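Friday, October 12, 2018

**Lamcombe kitchen project reaches its first 400 examples**

It has been a long and rather happy autumn so far for the small team at Plurnent, who have been teaching a robot arm its way around a kitchen from their workshop in Lamcombe. This week they passed 400 recorded examples, the first target they set themselves when the work began in August, and there was cake (bought in, we should say, and cut by hand!).

The idea is simple enough to explain over a cup of tea, even if the doing of it takes patience. A person guides the arm through a small household job, the movements are saved alongside the camera pictures, and the whole lot is later handed to a learning system called Orellana, which tries to work out for itself how such a job should go. The more varied the examples, the better its chances when it meets a pan or a table it has never come across before, and so the team move things about between one go and the next, swap the vegetables and fruit, and start again.

Pot lids have taken up a good deal of the past fortnight. They are harder than they look, as anyone who has dropped one on a tiled floor will know, and a glass lid is harder still, because the cameras see straight through it to whatever lies underneath. The team say that a lid held at a slight tilt teaches as much as one held level, and they have been keeping the clumsy attempts along with the tidy ones.

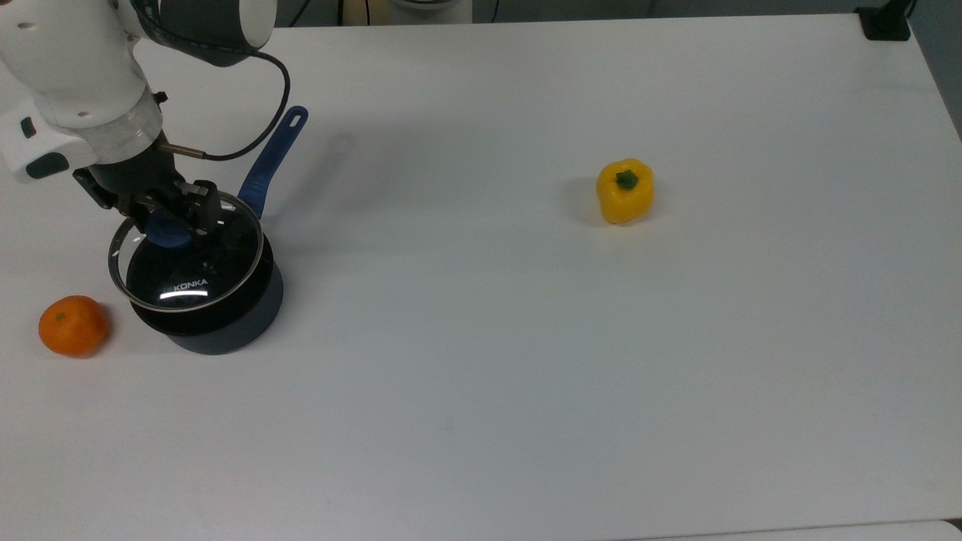
Recording carries on for another 7 weeks, with two people on each shift and 4 new jobs to be added to the list, among them wiping a tray and putting spoons away in a drawer. Our friends at Tulleck, who lent the workshop its second table, will be trying the same set of jobs with their own arm over the winter, and the two sets of examples will then be put together for Orellana to learn from. Readers with old pans to spare are warmly invited to drop them in at the Lamcombe workshop on any weekday morning, lids included if you still have them.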